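Apr 28, 2018

## Out and about: the open day at Drekholm

I finally made it over to the Drekholm open day, and I'm so glad I did! I'd pictured a row of big machines behind a rope, and instead I spent most of my visit in a bright white loft with a balcony running across it, watching people work with grippers you hold in your hand. The idea is pretty simple. You do an ordinary job with one of these, the cameras and the square printed markers keep track of how your hand moves, and later on a robot arm gets to learn from all of it.

The job while I was there had to do with a silver kettle - the skinny-spouted kind my neighbor uses for her fancy coffee - and I must have stood there for a good 20 minutes longer than I planned to. Our guide told us the team wants 4,000 recordings of kitchen jobs by August, and that a really good session gets them 150. That's a lot of kettle!
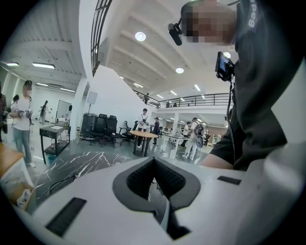
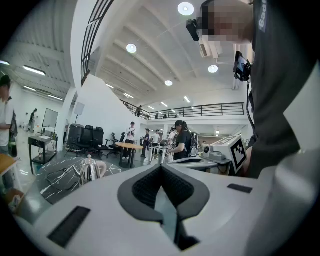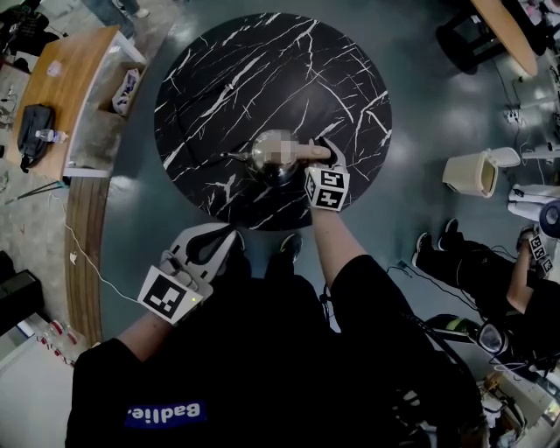
## Trying it myself

Visitors could sign up for a turn, six to a group, and I got into the second one. The gripper was lighter than I expected (my wrist still knew about it the next morning) and the hard part was slowing down. I kept grabbing at things the way I do at home, and the guide kept telling me, very kindly, to pretend I was moving through honey. My first two tries got thrown out. The third one they kept, so somewhere in the Meléndez collection, as they call it, there's a bit of me.

I asked whether the robot would pick up my bad habits too, and got a laugh and a "probably, yes." They go through the recordings before using them, and the messy ones get dropped.

## If you want to go

The next open day is in August, over at the Goltasness building, and the Grurstead shuttle stops right outside. Sign up early for a hands-on turn, wear comfortable shoes, and eat first - the snack table was down to crackers by the time I got to it.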